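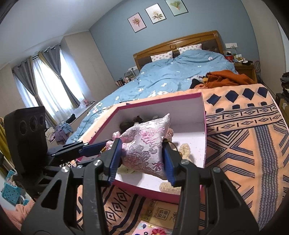 Brocade sachet in pink and silver.

1/8 The Nolten Food Archive has completed its review of paisan, the baked chickpea cake of the Bernano valley. Our readers sent in 649 household recipes. The main findings are set out in this thread.

2/8 Paisan is made with chickpea flour, water, oil and salt. The standard household tin takes 600 g of flour. Egg is found in very few of the recipes and is not part of the Bernano method.

3/8 The batter must rest before baking. Older recipes call for seven hours, with the foam skimmed from the top twice. Cooks in Sirnulov leave it overnight and add chopped leek in the morning.
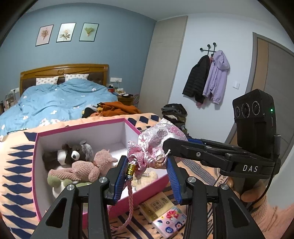
4/8 Can paisan be made with tinned chickpeas?
Tinned chickpeas hold too much water and give a soft paste that does not set. Please use dried chickpea flour, sieved.

5/8 Oven heat varied more than any other point. Most cooks bake on the highest shelf until the top is dark brown and the edge has come away from the tin. A pale paisan is considered underdone in Bernano, though it is accepted in Sirnulov.

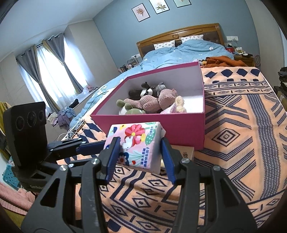 6/8 Paisan is cut while warm and is never served in wedges at a formal table. The customary cut is slanted, first one way and then the other. The pieces should come out as diamonds, much like those on the orange and navy blanket. Offcuts from the rim are put on a side plate for the cook.

7/8 It is eaten plain, with black pepper, or with a spoonful of pickled onion. Leftover pieces may be fried in a little oil the next day. The archive does not advise freezing, as the middle turns grainy.

8/8 The full set of recipes will be open to readers at Nolten from November. Corrections to village names and spellings may be sent to the archive desk until then.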